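Drurkcombe : la suture robot-assistée présentée lors de la journée portes ouvertes

Le centre de formation Wasum de Drurkcombe a ouvert ses salles au public en juin. La démonstration principale portait sur la suture robot-assistée : fil noir, aiguille courbe, deux instruments articulés de part et d'autre d'une incision rectiligne.

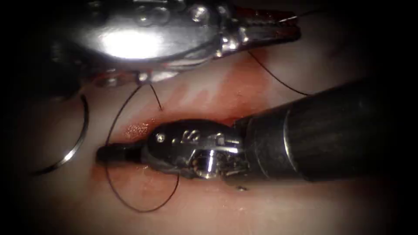
L'exercice était conduit par Ifeoma Ugwu, formatrice en chirurgie mini-invasive, depuis une console installée dans la salle voisine. Les images étaient retransmises sur 2 écrans. Les visiteurs passaient par groupes de 22, avec commentaire technique sur le passage de l'aiguille, la gestion de la boucle et la tension du fil.

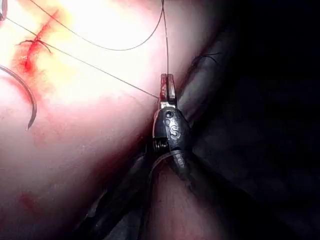 Le robot exécute-t-il des gestes de façon autonome ?
Aucun mouvement n'est autonome dans cette configuration ; les instruments reproduisent à échelle réduite les gestes de l'opérateur, après filtrage du tremblement.

Le module pédagogique, baptisé Baveo, comprend 4 niveaux, du nœud simple au surjet. Chaque séance est enregistrée puis relue avec l'apprenant.
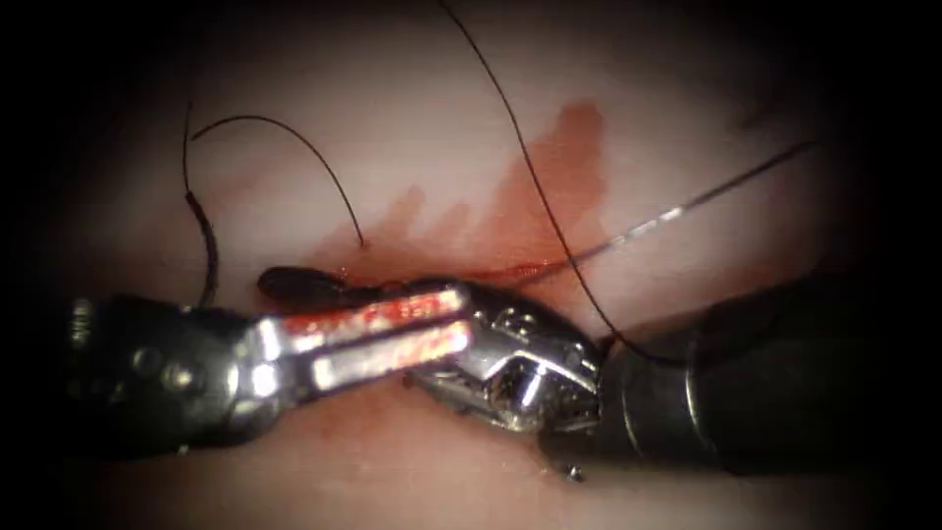

Selon Ifeanyi Ogundipe, responsable technique, l'absence de retour d'effort reste la principale difficulté des débutants, qui doivent évaluer la traction à l'œil. Le centre a enregistré 647 entrées. La salle Wike, réservée à la formation continue, n'était pas accessible.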